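Fendden workshop, drying notebook
7 May 2023

Second wash of the Chuensuk cotton today, and I finally have a weighing I trust! The Prevcombe scale was drifting all last week and I blamed the damp, the table, the extension cord. It was a foot. One rubber foot had swollen on the underside and the scale was rocking on it. Trimmed it flat with a blade, re-zeroed, and it holds steady now even when the door opens. Please don't put the scale back on the shelf over the sink.

Today's load was the mixed one: two bath towels, the long apron cloth, pillowcases, and the offcuts from the Mekosley roll that we hemmed in April. All of it through the spin and straight onto the scale in the blue tub, tub subtracted.

Wet out of the machine: 3483 g
After the first stretch on the line, fan off: 3170 g

So 313 g of water gone with nothing moving the air except people walking past. That's more than I guessed (my guess is penciled on the door, go ahead and laugh). The room felt clammy by the end of it and I think we were getting close to the point where the air had taken what it was going to take. I'd love a humidity reading next to every weighing from now on. The little dial one from the dye cupboard is fine for this, it doesn't need to be exact, it only needs to be the same one every time.

The larger towel on its own is 524 g bone dry. I had it written down as lighter than that, from before the first wash, and I'm not sure whether the old number was wrong or whether it had been sitting by the radiator. Cotton picks up a surprising amount of water from ordinary room air, so "dry" needs a definition. Proposal: dry means it has hung in the workshop overnight, door closed, heat off. Not oven dry, because no one at home has oven-dry towels, and the whole point of this is advice people can use.

Hanging. I keep changing my mind about this and it's great fun. A towel folded evenly over a bar dries from both outside faces and stays wet in the fold and between the two layers. The same towel hung off-center, one side long and one side short, did better at the hem and no better at the fold. Shirts are a different story. On a hanger the body opens up and the air gets inside, and the last wet places are the collar, the cuffs and the bottom of the placket, anywhere the cloth is doubled.

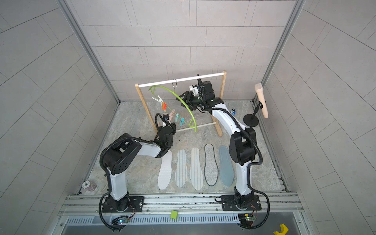 Wooden drying rack, lime-green hanger up near the top bar.

Plastic hangers for anything damp, please. We lost a good linen shirt to a rust mark last August from a wire one, and it never came out, even with lemon and salt and a whole afternoon of sun. Bare wood bars worry me a little with the dyed pieces too. I rubbed a damp white rag along an old dowel from the store room and it came away tan. Could be dirt, could be tannin. I'll boil a short length and see what color the water goes.

The Mekosley offcuts are behaving oddly in a good way. They come out of the spin heavier for their size than the Chuensuk and yet they feel dry sooner to the hand. Looser weave, I suspect, so water sits between the yarns and leaves easily, where the Chuensuk keeps it down in the twist. Feel is a terrible judge, though. Cold cloth feels wet. I warmed a corner of a "damp" pillowcase between my palms and it stopped seeming damp at all! Weigh first, then feel, then write both down in that order.

Shoes and bits of shoes. I want to add these to the notebook, since everyone who hears about the project asks about sneakers before they ask about towels. Newspaper stuffing works if you change it, and most people don't change it. My bigger hunch is that taking the insole out does more than anything you put in. Left inside, it's a lid on the wettest part. Taken out, it can be stood on edge with air on both faces, and the shoe underneath gets a chance too.
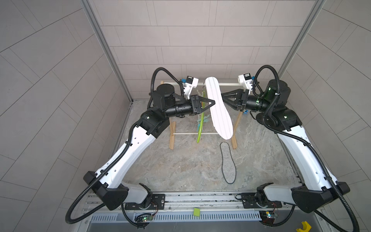 White insole standing upright, narrow heel end toward the top.

Flat versus upright is an easy test and I'd like to run it this week: same pair, left one flat on a plate, right one on edge, swap sides on the next run in case the two don't soak up the same amount. Foam will be slow. Squeeze in a towel first, no wringing, foam tears.

Next runs, 5 of them if the line is free:
- same mixed load, fan on low
- same load, fan on high
- window open, fan off
- towels only, folded evenly over the bar
- towels only, pegged by one edge

Keep the load order the same on the line each time, heaviest nearest the door. Start weighing straight from the spin, no sitting around in the tub. And we're nearly out of pegs, the good springy ones with the grooves. The cheap ones leave dents in the Chuensuk that take an iron to get out.

Tub is rinsed and upside down by the drain. Apron cloth still on the line, leave it till morning, I want its overnight weight.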